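# Home robot build: questions I keep getting

I'm putting together Zistisix, a small wheeled robot, on my garage bench (slowly!). Before I trust the hardware, I run everything in a simulated house. Last updated October 2024.

## What does it run on?

A used laptop and 2 hobby motor drivers. The planner is my own code, called Lusness, and yes, it's messy.

## Which rooms do you test in?

Mostly ones with doors, walls and furniture to get stuck on. These are renders from the simulator:

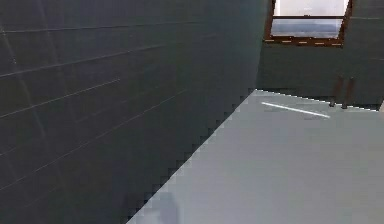
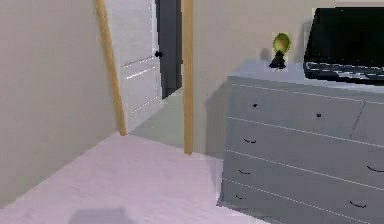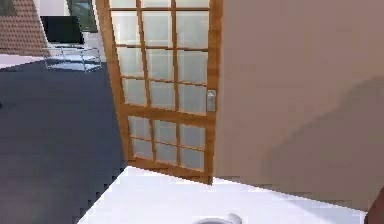 ## Why do the edges look so jagged?

I keep the render quality low so my laptop can keep up. A night of testing is 3000 steps, and I'd like it done by breakfast.

## Can it open doors?

Nope! I've only got driving working so far. Door handles are on the list for February, along with Samonte, my attempt at an arm.

## What did you spend?

600 dollars, and 80 of that was wheels I ended up hating. Get softer ones than I did.

## Can I have the code?

Sure, once I've cleaned out the embarrassing parts. Email me and I'll send you what I have.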